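August 16, 2021

My second month with the grippers

In July our packing hall at Zalta changed, and several people asked me to write how it is now. I am not a technical person. I have packed sweets and small gifts for Luvalitz orders for ten years, so I can only tell it from the side of the table.

Before, one order went like this: you read the slip, you walked to the shelves, you took the things by hand and you put them in the box. A good packer could do up to 124 orders in a shift. Now the shelves for the heavy and regular goods are served by the new line, which the company bought from Catacutan. It takes the square boxes and the cans very well. The soft things in shiny film it does not take well, and these are most of what our customers like.

So a part of our team was moved to another task. We do the picking with a gripper held in the hand, again and again, and the recordings go to the people who teach the line. Xuân Khương and I were the first two who said yes. I said yes mainly for my knees, I have to admit.

The work is stranger than it sounds. Your hand knows how to take a sweet in a wrapper, it does this without asking you. With two fingers of hard material you must think about it. If you close too strongly, the film slides and the thing turns around. If you close too softly, it falls. The narrow place is usually the best place, but on some shapes there is more below the narrow place than you expect, and then the weight pulls. In the first week my wrist hurt in the evening and I was slower than a child. In the third week I stopped looking at my fingers.

What changed for us? The walking is less. The talking is also less, and this I miss. At the old tables we stood face to face, and the whole shift there was some story going. Now each person looks at what the gripper does, and you do not want to disturb the other one in the middle of a grasp. Reynaldo Quiambao, our shift leader, moved the tea break ten minutes earlier, and in this break everybody speaks at the same time.

The pay stayed the same for us. For the people who came only for the season it is not so clear. Last year there were 59 of them before the holidays, and this year the office has not yet said a number. My cousin was one of them, so I ask every week. I get a polite answer every week too.

I do not think the line is bad. I have carried enough cans in my life. But I find it a little odd to teach my own trade to something that will not greet me in the morning – and on other days I am quite proud, when the trainers choose a grasp of mine to show to the new people.

Next month we get the Gravar tables, which can be made higher and lower. Xuân Khương is much taller than me, so for him this is the biggest news of the year.
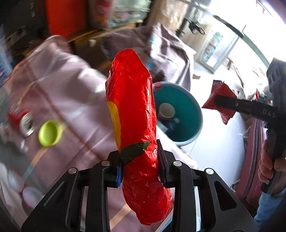
Red film, narrow place, two fingers. Another gripper at work on the right with a snack packet.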